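Chapter 3
Measuring the Launch of a Game

Sales figures and player counts are often reported together, but they are separate measurements. A sale is recorded once per copy. A concurrent player count is a sample of how many accounts are connected at a given moment, and it rises and falls over the day. This chapter defines both terms and shows how each is collected, stored and reported.

3.1 Units sold and units shipped

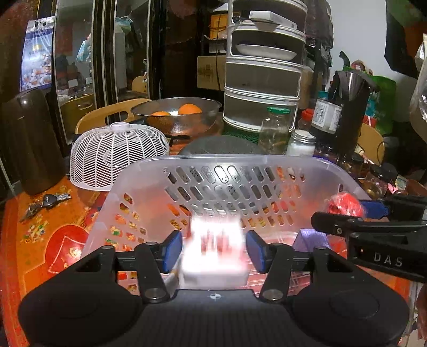
A publisher may report units shipped, units sold, or both. Units shipped are copies delivered to stores, and some of them may later be returned. Units sold are copies paid for by customers. For boxed games, the two figures can differ for weeks. A physical copy is a discrete object, like the small white package over the perforated plastic basket, and it can be in only one place at a time: a warehouse, a store or a home. A digital copy has no such location and is entered as sold when payment clears. Refunds are subtracted later, usually in the next reporting period.

The publisher Dilotell released the strategy game Holtora in August. Its first report combined boxed units shipped with digital units sold. The total was correct as stated, but it could not be compared with the total for Prisurska, which counted only paid copies on both channels.

3.2 Concurrent players

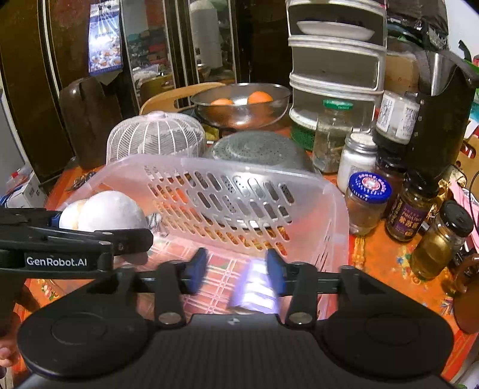
The sampling interval also affects the result. If a store records the number of connected accounts every 10 minutes, a short peak between two samples is lost. The reported peak is therefore a lower bound on the true peak. Time zones matter as well: a game sold mainly in one region tends to show a single daily peak, while a game sold worldwide may show 2 or more.

Peak values should be given with the sampling interval and the period covered. A peak without a period cannot be compared with any other peak.

Key terms: units shipped, units sold, refund adjustment, concurrent players, sampling interval, lower bound.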